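The Arm in the Back of the Bike Shop

By Araceli Lozano
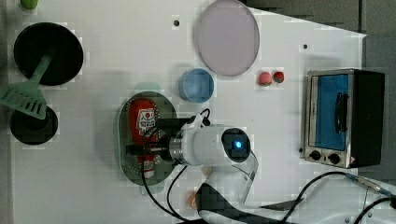 Play kitchen, real robot: the gripper over the ketchup bottle, with the toaster oven standing by.

I had been told to bring closed-toe shoes and a snack. I got the shoes right. The snack I forgot, and that turned out to be a cruel mistake, as I spent most of a day at Plevoden staring at toy strawberries.

Plevoden is a shared workshop behind a bike repair place, and for 11 months now one corner of it has belonged to Vitória Godinho and Mekdes Lencho. They're teaching a robot arm to cook. Well, to pretend to cook! Their kitchen is a white tabletop with a black frying pan, a green spatula, a lavender-pink plate and a little blue bowl, and the jobs are the kind you'd give a bored four-year-old. Put the strawberry on the plate. Pick up the bottle.

The bottle is the hard one. It's red, it has a cartoon tomato face on the label, and it was lying on an oval metal tray when I tried my first pickup. Vitória handed me the controller (a secondhand gamepad with a sticky left trigger) and went to make coffee.

I'd figured the arm would do the thinking. It does no such thing. I came in too low and the fingers scraped the tray with a noise I felt in my teeth. I came in too high and pinched air. On my 5th try I got the thing up, whooped loud enough to bring someone in from the bike side, and dropped it on the spatula.

"You squeezed and then you hurried," said Mekdes, writing it down. She writes everything down. Their notebook had 403 attempts in it before I showed up, and the grand total spent on the project is penciled inside the cover: $3,067, with the arm itself eating most of that.

The software is their own. They call it Kuveo, and it records each run so the arm can learn to copy the good ones. Mine will be going in the other folder.

What I liked best was how much of the day had nothing to do with code. We argued over where to run the black cables so the arm wouldn't snag them. We moved the plate, then moved it back. Mekdes wants to start on the oven door next – it has a vertical handle, and she thinks two flat fingers can hook it from the side. Vitória thinks it'll drag the whole oven across the table. They've been having this argument since July, and I got the feeling they'd both be a little sad to settle it.

I went back the following week with a bag of pretzels and asked for another turn. The bottle came up on my second try, and I set it down very, very slowly.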